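How to Season a Carbon Steel Pan Without Losing the Weekend

February 11, 2018
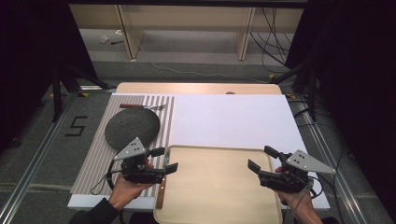 Do I have to season a new carbon steel pan before I cook in it?

You do, unless you like scrubbing eggs off bare metal. Most new pans ship with a coat of wax or oil that keeps them from rusting in the warehouse, and that has to come off first. After that you need at least one thin layer of baked-on oil. It takes an evening, most of which you'll spend sitting down.

I have now done this to eleven pans, two of them my own. The rest belonged to people who heard I knew how and turned up at the door with something orange in a grocery bag. What follows is the method I've settled on after trying the clever ones.

What you need

A carbon steel pan
Dish soap and a scouring pad
Plain cooking oil (canola or grapeseed)
Two old cotton rags you won't miss
An oven that reaches 458 degrees, or close enough
A window that opens

You don't need flaxseed oil. I know what the forums say. I bought a bottle from a health food store in Trernana, put on six beautiful coats, and watched them flake into a pancake. The bottle cost more than the pan did. My neighbor Veikko Peltonen swears by the stuff, but he also hasn't cooked anything in his pan, which hangs on the wall and looks terrific.

Step 1: Strip the coating

Run the hottest water your hands can stand. Add more soap than seems decent and scrub the pan inside, outside and up the handle. The coating feels slightly tacky, a bit like old tape. Rinse, dry, and drag a fingertip across the bottom. If it slides, scrub again. Wax is the stubborn kind, and a kettle of boiling water poured over it in the sink will move things along.

A stripped pan is dull gray and looks worse than it did in the shop. Good.

Step 2: Dry it properly

A towel won't do it. Put the pan on a low burner for five minutes, until every trace of water is gone. Bare carbon steel can rust in the time it takes to answer the phone, and I have the phone bill to prove it.

Step 3: Oil it, then take the oil off

While the pan is still warm, rub a teaspoon of oil over the whole surface, outside included. Then take the second rag and wipe as though the oil had been a terrible mistake. When you think it's all gone, wipe once more. What's left is plenty.

If you skip this part you get a sticky brown surface with beads all over it. The only cure is Step 1.

Step 4: Bake

Heat the oven to 400, put the pan in upside down, and then turn the dial up to 458. Mine doesn't have a 458 and I doubt yours does either. That was the number on the card that came with my Hasonberg pan, presumably converted from something sensible. Go to 450 and call it a day.

Leave it for an hour, then switch off the oven and let the pan cool in there with the door shut. Open the window before you start. Check that the handle is metal, too; a wooden one has to come off, and if it won't come off, do the whole job on the stovetop.

Step 5: Do it again, maybe

Two coats are fine. Three are nice. Aarne Valtonen, who taught me most of this, did nine and then left a tomato sauce in it overnight, and that was the end of all nine.

Keeping it going

Cook fatty things for the first couple of weeks: bacon, potatoes, onions in too much butter. Hold off on wine, lemon and tomatoes. Wash with a little soap and warm water, dry it on the burner, and wipe in a drop of oil while it's warm.

The color will come in patchy, bronze here and black there, with a pale spot where the eggs go. Mine looks like a map of somewhere I wouldn't visit. It cooks beautifully.

If it rusts, scrub the spot with steel wool until it's gray and go back to Step 2. People tend to throw the pan out at this stage. If you're one of them, I'm in Pesonen, and the porch is unlocked.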